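Chapter 6
Freestanding Baths: Selection, Set-out and Floor Preparation

Fixtures and Finishes for Residential Bathrooms
Shengli Xue

Learning outcomes

On completing this chapter the student should be able to:
distinguish a freestanding bath from an inset or back-to-wall bath by its support and edge conditions
read a manufacturer's dimension sheet and transfer the waste centre to the floor
assess a tiled floor for level, fall and bearing before a bath is placed on it
plan the route by which a bath enters the room
record the condition of a bath on delivery

Key terms

apron, back-to-wall, bearing point, dry set, overflow, rim height, spigot, trap, waste centre, waste outlet

6.1 Scope

Chapter 5 dealt with baths that are built into a frame or hob. In that arrangement the rim is supported, the underside is concealed, and small errors in the position of the waste can be corrected from an access panel. A freestanding bath has none of these allowances. It carries its own weight, the weight of the water and the weight of the bather down to the floor on a few bearing points or on a continuous base. Its outside face is a finished surface on every side that can be seen, and the connection to the trap is usually out of reach once the bath is down.

The work is therefore front-loaded. Most of the decisions that affect the result are made before the bath is lifted, and this chapter follows that order: selection, floor, waste, access, placement. Sealing and tapware are left to Chapter 7.

6.2 Types and shapes

Freestanding baths are sold in three general forms. The oval has a continuous curved wall and no flat side. The back-to-wall form has one flat side intended to be sealed against tile. The rectangular form has straight walls and tight corner radii, and shows any error in alignment with the room more plainly than the other two.

Shape affects cleaning as well as appearance. An oval bath set close to a wall leaves a tapering gap that a mop head will enter but not leave easily. Where the clear distance on the wall side is less than a hand and forearm can work in, the designer should either move the bath out or specify the back-to-wall form.

Students should learn to look at a bath from over the rim as well as from the side. Catalogue photographs are generally taken low and from the front, and they conceal the two features the installer most needs to find, the position of the waste outlet and the width of the rim. A bath with its outlet near one end needs a different rough-in from one with a central outlet, even where the outside dimensions are identical. The Malum and Sithole ranges used in the exercises for this chapter were chosen because they differ on this point.
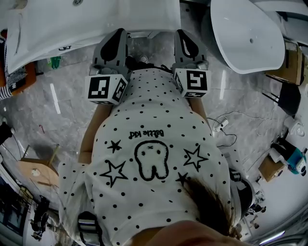 Department of Building Services – Fixtures and Finishes Section, Cleserley College of Trades

White baths on a grey marble-patterned tile floor present a common problem in set-out. The veining in the tile is decorative and irregular, and the eye tends to follow it in place of the grout joints. Neither should be used as a datum. All measurements are taken from a finished wall face or from a struck centreline, and the line is marked on low-tack tape so that no pencil is left on the glaze.

A reflective tile has one practical advantage. With a lamp placed low at one side of the room, lippage between tiles and shallow hollows show up as breaks in the reflection. The method does not replace a straightedge, but it shows where the straightedge should be put.

6.3 The floor

Three questions are asked of the floor before a bath is ordered.

Can it carry the load? The load is the sum of the empty bath, the water to the overflow and the bather. For a concrete slab on ground the answer is rarely in doubt. For a timber floor the joist direction, span and condition must be known, and where they are not, the question goes to an engineer.

Is it level where the bath will stand? Many bathroom floors are laid with a fall to a floor waste. The bath must be level at the rim regardless. Adjustable feet will take up a modest fall. A bath with a continuous base will not, and the floor beneath it has to be corrected at the screed stage, before tiling.

Is the finish continuous under the bath? Tiling should run through the full footprint. Stopping the tile short to save material leaves an edge that holds water, and it commits the owner to a bath of the same outline when the first is replaced.

6.4 Locating the waste centre

The waste centre is given on the dimension sheet as two distances, one from the end of the bath and one from the side. Cast and moulded baths vary from their sheets, so the sheet is used for planning and the bath itself for the final mark.

In the worked example at the end of this section the sheet for the Malum oval gives a waste centre that differs from the measured bath by 18 mm. A rigid trap connection would not accept the difference. The student is asked to find it by measurement, to decide whether the spigot or the bath should move, and to justify the choice in writing.

A dry set is carried out next. The bath is placed without sealant, the rim is checked for level along its length and across its width, and the outline of the base is marked. The bath is then lifted off and the connection made to the mark.

6.5 Access and handling

The route is measured at its narrowest point, including door hardware, and at every turn. A bath that passes through a doorway on its side may still fail to turn in the hallway behind it.

The floor is cleared of cartons, leads, chairs and small tools before the lift begins – a loose cable underfoot is a hazard to people who cannot see their own feet over the load. Protective sheeting is laid on finished tile and taped at the edges. Packaging stays with the bath until the surface has been inspected in good light and the result entered on the Ginirau delivery form (Appendix B).

Labels fixed to the bath are photographed before removal, with the model and batch details legible. Warranty claims are difficult to support without them.

Review questions for Sections 6.1 to 6.5 begin on the next page. Allow 20 minutes, and have the Sithole dimension sheet at hand.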